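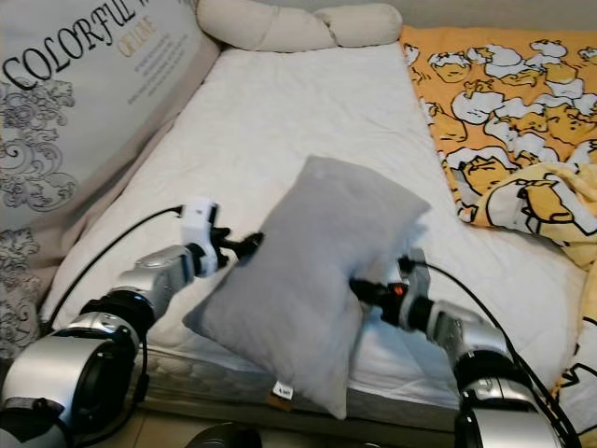 ## Why do we sleep?

You will spend a third of your life lying down with your eyes shut, dribbling. It sounds like a shocking waste of time, and yet every animal with a brain seems to do it, or something close to it.

Your body stays busy all night. Your heart keeps beating, your lungs keep puffing and your brain starts **tidying up**. It goes over what you did that day and decides what to keep. Your seven times table might stay. So, sadly, might the theme tune you hate.

Growing happens too. Children make a lot of *growth hormone* in deep sleep, so grown-ups who nag about bedtime have a point – try not to tell them.

### What about dreams?

Scientists are still arguing. Dreams may help us sort out our feelings, though it's hard to see what feeling is sorted out by a maths test taken in your pants.

Most people forget theirs by breakfast. Keep a notebook by the bed if you want to catch one.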